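Visit to the Clamwood furniture fair
Posted by Kornél Orbán on October 18, 2018

We left Plinstead early and after 40 minutes on the bus we were at the gate. The ticket is cheap and the coffee inside is not. I was at this fair one time before, but then I came only for the afternoon and missed the part with the old chairs.

The chairs are in the second hall. A man from the Stojanović workshop was repairing a cane seat and he let people try one row. Mine was too loose and he took it out again, very politely. He told me that he soaks the cane the evening before and that in August it dries too quickly for him. A finished seat costs 220 with him, the frame not included.

Vundedent had the biggest stand, with beds and wardrobes mostly. I liked the drawers, they close very softly, but all the handles were the same. I asked for a catalog and received a bag with three catalogs and a pencil.

For lunch there was bean soup in the yard. We ate standing, as the benches were full. Afterwards I looked long at the tables, because I need one for my kitchen. I prefer light wood, my wife prefers dark, so we bought nothing. Stand 29 sells wax for both kinds, and I took one can.

The last bus goes at six.

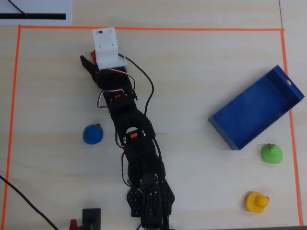
Light wooden tabletop with orange tape, Clamwood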